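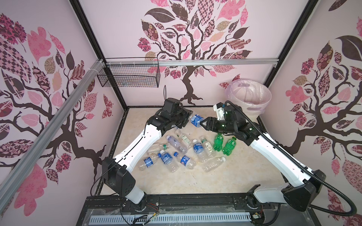
Bottle sorting at the Brornunton depot

The Brornunton depot is a returns and recycling station run by Bikau, a small collection firm that takes in empty drink containers from shops and schools. It is best known locally for having brought two-armed robots into its sorting room, and for the rather slow and friendly way in which it went about it.

Background

For most of its history the depot sorted everything by hand. Crews stood at a long bench, pulled bottles from a heap, looked at the color of the plastic, and tossed each one toward the right bin. It was honest work, but it was hard on the shoulders and wrists, and people who had done it for years will still tell you about the noise of it. Sreekumar Nadar, who had started on the bench himself, became shift lead and began asking for help with the dullest part of the job.

The paired arms

Each sorting cell has two arms facing a shared work surface, with a gripper on each. Water bottles and soda bottles come mixed together, clear plastic and green, some with labels and some without. A bottle can be held lengthwise between the two grippers, which suits the thin-walled kinds that bend easily when squeezed from one side only.

Changes for the staff

Bikau promised before the first cell was switched on that none of its 28 employees would lose a place, and the promise was kept. Bench shifts, which used to run for six hours, were cut back, and seven people moved into new jobs as cell attendants. An attendant tops up the pile, changes the bin liners, and steps in when a crushed bottle proves too awkward.

Not everyone took to it right away. Chae-won Heo, one of the first attendants, has said that she missed the talk along the bench more than she had expected to, and it was at her urging that the shifts were given a shared coffee break in July. Pay for attendants was later raised to match that of the drivers.

See also

Wamel depot
Vik collection route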